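库房与茶水间安全检查表(附意见),Gilden 楼一层及地下一层
检查日期:2022年2月24日
检查人:Vasiliki Theodorakopoulos
陪同:Manolis Tzavaras(物业)

各位同事好,又到了交检查表的时候。上一回有几位跟我说,光打勾看不出所以然,所以这次我在每一项后面多写了几句,写着写着就长了,请大家多担待。时间紧的话,先看标着“需整改”的几项就行,其余的等泡茶的时候慢慢翻。

## 一、通道与出口

- [x] 主通道畅通
- [x] 出口指示灯常亮
- [ ] 地下一层后门可从内侧推开 **(需整改)**

**意见:** 主通道比去年好太多了,真心谢谢仓管的几位,纸箱都规规矩矩地靠在墙边。后门还是老毛病,推的时候要用肩膀顶一下才开。Manolis 当场给铰链上了油,稍微松快些,可他说门框受潮有点变形,得请木工来刨一刨。万一真有急事,力气小的同事未必顶得开,这一项我不敢放过去,请物业尽快安排。

## 二、灭火器材

- [x] 灭火器在位,压力指针在绿区
- [x] 铅封完好
- [ ] 检查卡填写完整 **(需整改)**
- [x] 器材前方无遮挡

**意见:** 全楼登记在册的灭火器是21具,编号和台账对得上。茶水间那一具的检查卡空了两格,多半是忙忘了,可是卡片上空着,外面的人来查就等于没查过。请各层负责人看完以后顺手签个名,笔我已经用绳子系在旁边了,请不要再借走啦。

## 三、地面与防滑

- [x] 地面无油渍、积水
- [x] 门口地垫平整
- [ ] 台阶防滑条牢固 **(需整改)**

**意见:** 地面这一块我总是看得特别细,大概是因为我自己在楼梯上摔过一跤,膝盖到现在遇上阴天还会提醒我。通往地下一层的台阶,从上往下数第5级,防滑条右边翘起来了,脚尖很容易勾到。临时先压平,等胶到货再重新粘。粘之前务必把旧胶铲干净,上次就是图省事直接盖上去,没过多久又翘了。

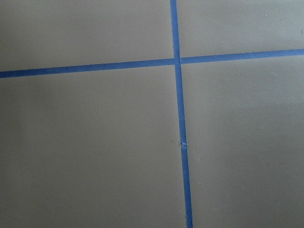 另外想提醒一下保洁的朋友,拖完地请把警示牌多留一会儿,等水汽散尽再收。楼梯拐角那里通风差,干得慢,开一扇小窗会快很多。雨天门口的地垫也请勤换,吸饱了水的地垫踩上去比光地还滑,我每次路过都要扶一下墙。

## 四、货架与堆放

- [x] 货架与墙体固定
- [x] 重物置于下层
- [ ] 限重标识清晰 **(需整改)**
- [x] 人字梯踏板、拉杆完好

**意见:** Kong 货架的限重是每层200公斤,原来的标签晒得发白,字要凑得很近才认得出来。请重新打印,字号大一点,贴在与眼睛平齐的高度。中间那排货架上放着 Rellevance 寄来的样册,一摞一摞的看着不起眼,纸张其实很沉,请挪到最下面一层。人字梯没有问题,只是用完请横着放回梯架,不要随手往门后一靠。

## 五、用电

- [x] 配电箱门关闭,箱前无杂物
- [x] 插线板未串接
- [x] 电水壶底座无烧痕
- [ ] 茶水间冰箱单独插座 **(需整改)**

**意见:** 说到茶水间,我就忍不住多唠叨几句。冰箱和微波炉又凑到一个插线板上了,天冷的时候大家都排着队热饭,那个插线板摸上去是温的。Manolis 已经把冰箱改回墙上的插座,请大家不要再换回来。要是觉得微波炉的线不够长,跟我讲一声,我们想办法把台子挪近一点,总比牵一根长线绊着人强。

## 六、急救箱

- [x] 位置有标识
- [ ] 物品在有效期内 **(需整改)**
- [x] 取用登记本在位

**意见:** 创可贴和纱布都还充足,消毒棉片有一盒过期了,已经取出来,新的走采购单补。登记本上有人写了“手指划了一下,没事”,看得我又好笑又心疼。以后哪怕是小伤口,也请写一写是在哪里、被什么划的,这样我们才找得到那个该包起来的边角。

## 七、整改安排

| 项目 | 负责人 | 状态 |
|---|---|---|
| 后门门框 | Manolis | 待木工上门 |
| 灭火器检查卡 | 各层负责人 | 待补签 |
| 台阶防滑条 | Manolis | 等胶到货 |
| 货架限重标识、样册移位 | 仓管 | 未开始 |
| 冰箱插座 | Manolis | 已完成 |
| 消毒棉片 | Vasiliki | 已提交采购单 |

费用方面,Gilley 的报价单昨天收到了,门框修整加上防滑条材料,合计2,192元,含上门费。我觉得还算公道,已经转给行政,批下来就动工。动工的时候楼梯要封大约半天,具体时间会贴在电梯口,需要搬货的同事请提前跟仓管打个招呼,错开来走。

下一次全面检查定在五月,中间我还会不时下来转转,大家不用特意收拾,平时什么样就让我看什么样。哪里松了、翘了、漏了,随时到二楼来找我,或者写张纸条塞在我门缝里也可以,我每天早上都会看。

检查人签名:Vasiliki Theodorakopoulos
物业签名:Manolis Tzavaras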